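動物保護の会 Runis　定例会議事録

2010年10月
場所：Flaltton 集会室
出席：12名（委任状5名）

今月もお忙しいなか、また遠方からもお集まりいただき、ありがとうございました。開始前にいただいた栗きんとんがたいへんおいしく、つい話し込んでしまい、始まりが少々遅れましたことを書き添えておきます。

## 1. 前回議事録の確認

異議なく承認されました。一か所だけ、前回「三毛」と書いた子は正しくは「さび」ではないかとのご指摘があり、訂正いたします。預かり宅の方が気にしておられたそうで、失礼いたしました。

## 2. 猫たちの近況

- 夏に保護した兄弟猫は、二匹そろって同じお宅に決まりました。離さずにすんでほっとした、という声がしきりでした。正式譲渡は来月、訪問のうえで行います。
- 黒白の老猫は食が細い日が続いています。ぬるめのスープを少しずつ、という今のやり方をしばらく続け、体重が戻らなければ再受診とします。
- 5月に来た長毛の子は、ようやく人の膝に乗るようになりました。ただし抱き上げはまだ嫌がりますので、見学の方には座ってお待ちいただくようお願いします。

## 3. タオル・毛布の洗濯について

寒くなってきて毛布の使用が増え、洗い物がたまりがちです。話し合いの結果、次のように決めました。

- 毛は外ではたいてから洗濯機へ入れる。
- 皮膚の治療中の子の分は必ず別に洗う。袋に赤いひもを結んで区別する。
- 柔軟剤は使わない。香りの苦手な子がいるため、洗剤も無香料に統一する。
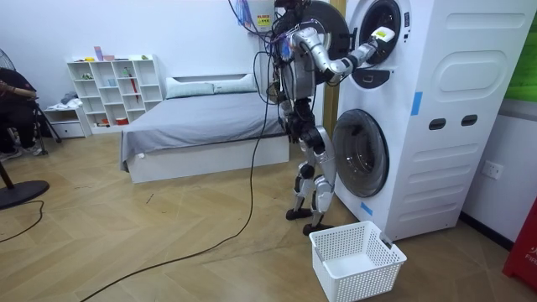
洗濯機と洗濯かご

毛布の寄付は大変ありがたいのですが、羽毛布団と電気毛布はお受けできません。お断りの文面がきつく聞こえないかというご心配もあり、次の会報にやわらかい言い回しで載せることにしました。文案は会報担当が考えます。

## 4. 譲渡会「Greltivico」の準備

来月の譲渡会は、昨年と同じく Yazzie の一階をお借りできることになりました。毎年快く貸してくださり、頭の下がる思いです。昨年は入口に人が集中して猫たちが落ち着かなかったので、今年は受付を奥に移し、ケージには半分布をかけます。布は手持ちのもので足りそうですが、丈がまちまちなので、縫い物のお得意な方が持ち帰って直してくださることになりました。 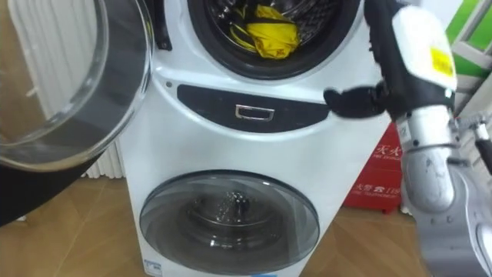 当日の参加は、ワクチンと検査が済んでいる子に限ります。風邪気味の子は、前の晩に元気になっていても無理をさせず、写真での紹介とします。写真は明るい昼間に、できれば正面と横顔の両方をお願いいたします。毎年のことながら、黒猫の写真がむずかしいという話でひとしきり盛り上がりました。

アンケートの質問が多すぎるのではというご意見も出ましたが、脱走防止の項目だけは削れないということで一致しました。住まいの項目をまとめ、一枚に収めます。

## 5. 会計報告

街頭募金は218枚の硬貨と紙幣少々でした。硬貨の仕分けを手伝ってくださった方々、ありがとうございました。医療費の支払い後、物品費の残りは2283円です。心細い額ですが、猫砂は年内の分がそろっているため、当面の購入は見合わせます。

## 6. その他

- 預かり宅用の捕獲器が一台、返却先不明のままです。物置の奥をもう一度ご確認ください。
- 迷い猫の電話があったときは、その場で特徴と連絡先を控え、連絡帳に挟んでください。口頭の伝言だけで終わった例が先月ありました。
- 次回は老猫の看取りについて、経験のある方のお話をうかがう時間を設けます。つらい話題でもありますので、途中の出入りはご自由に。

次回の日程は追って連絡網でお知らせします。お菓子当番は今回お休みの方にお願いする予定です。

記録：Runis 書記係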